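Resteo measuring cup set, long-term review

The Resteo set replaced a stainless one that had bent at two of the handles. It has been in use since March, mostly for bread, granola and rice. Each cup is a single molded plastic piece with a flat handle that tapers.

Accuracy was checked by filling each cup with water, leveling, and weighing on a Fulonura kitchen scale. The largest error was 5 grams, on the full cup, and it ran high. The smaller sizes were closer. For flour the error disappears into the usual scoop-to-scoop variation. 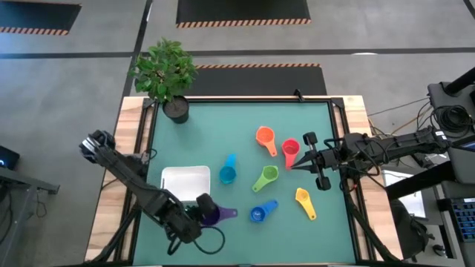
Orange, red, yellow, lime green and two blues on a teal-green mat.

Color coding works after a week or two of learning. The size marks are harder to read than they should be - raised lettering in the same color as the cup. Samonte prints its marks in black, and those wear off, so neither approach is ideal.

The dishwasher has caused no warping on the top rack. Turmeric stained the palest cup on first contact and the stain has stayed. The rims are still flat enough to level with a knife. The handles flex slightly in cold butter or packed brown sugar, and a metal set is better for both.

The Feltel store lists the set at 25 dollars. That is high for plastic, acceptable for the accuracy.

Rating: 4 out of 5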